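Fourie Shared Workshop, build group
Minutes, 7th November
Project: Celari (two-handed pickup and hanging of light goods)
Chair and minutes: Yasir Malik

1. Minutes of the October meeting
Accepted with one change. Item 4 should read "finger pads", not "finger plates".

2. Hand-held grippers
Both units are built and in use. Black felt-like pads are fitted to the fingers. The pads shed a little at the edges when trimmed with scissors; a blade is to be used from now on. Opening width was discussed and left alone. The cable exit on the left unit still pulls at the wrist when the arm is extended, and a longer lead from Prosodell is on order.

3. Work surface
The white board stays on the table for the present. It marks easily but gives good contrast with the dark fingers. Fine grains are to be brushed toward the middle and lifted with the hand vacuum, as grit in the jaw slides has already cost one set of bearings. The white stand keeps its ring base flat on the board and will not be screwed down until its position is settled.
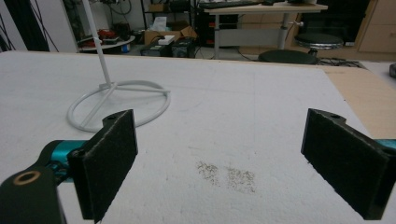 Brerora asked for it to be recorded that a brush only moves the grit around, and that a shallow tray under the work would save cleaning the slides after every session. Left open. A tray would raise the working height, and the arm mounts would have to be set again.

4. Cloth bag task
The bag is the hardest item on the list so far. Soft cloth folds away from the fingers, and the opening closes up when the bag is held by one side only. Agreed sequence for trials: take hold of the bag with one gripper, open the mouth with the other, bring it to the hooks on the stand, release. Trials to be logged in sets of 50, with drops noted separately from missed hooks. A stiffer bag may be used for setting up but does not count toward the log.

5. Wiring and power
Loose cables on the floor to be tied back before the next session. Supply settings are to be written on the sheet at the start of each session and checked again at the end.

6. Budget
900 remains for the build. The lead in item 2 comes out of this. No spending on a second stand until the bag trials are complete.
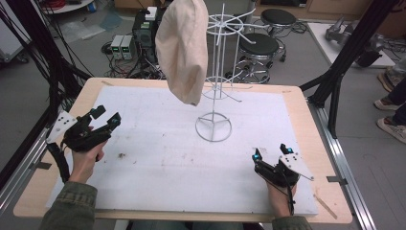 Item 4: both grippers at the board, with cloth bag and stand.

7. Actions
Y. Malik: fit the longer lead, print log sheets.
Brerora: sketch of the tray with height marked.
All: tie back cables, blade for pad trimming.

8. Next meeting
To be set once the first set of trials is logged.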